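Zwischenbericht an die Fördergeber, Stand Oktober
Vorhaben: Greifzelle für Mischteile, Teilprojekt Beschaffung und Investitionsplanung
Bearbeitung: Ishbel Ritchie, Ewan Guthrie

Wir kommen gut voran, und ich freue mich sehr, dass die Planung für die zweite Zelle jetzt auf echten Zahlen steht. Zum Antragszeitpunkt konnten wir beim Greifer nur schätzen. Inzwischen liegen zwei Angebote vor, eines von Tinex und eines von Flaveck. Flaveck nennt 188 Stunden für Montage und Inbetriebnahme, Tinex 142. Der Unterschied steckt fast ganz in der Verkabelung, und darüber haben wir mit Craig MacRitchie von Tinex lange und sehr ergiebig gesprochen.

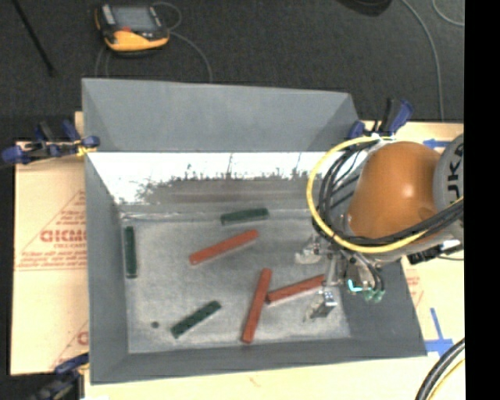 Für die zweite Zelle beantragen wir keine zusätzlichen Mittel, möchten aber innerhalb des Sachmittelansatzes umschichten. Der Posten Zubehör war zu knapp angesetzt: Im Antrag stehen Arm und Greifer, der Kleinkram drumherum kaum. Die Kiste halten wir bisher mit Schraubzwingen am Tisch, und die Kabel laufen in einer großen Schleife außen um den Arm. Für den Dauerbetrieb wollen wir eine feste Aufnahme für den Behälter und ein ordentliches Schlauchpaket — beides ist im Angebot von Tinex enthalten, bei Flaveck käme es als eigener Posten dazu. Auch deshalb neigen wir zu Tinex.

Die roten und grünen Klötze bleiben vorerst unser Prüfsatz. Catriona Galbraith stellt gerade die Teileliste für die nächste Stufe zusammen, mit Gehäusen von Purves, und das wird richtig spannend! Ob ein zweites Paar Greiferfinger nötig ist, wissen wir erst danach. Ich habe es als Option eingeplant.

Noch offen:
Freigabe der Umschichtung durch Cameron Tosh
Lieferzusage für das Schlauchpaket, Tinex rechnet mit 3 Wochen
Wartungsvertrag Sekier, Laufzeit 2 Jahre, Entwurf liegt bei der Verwaltung

Sobald die Freigabe da ist, geht die Bestellung raus.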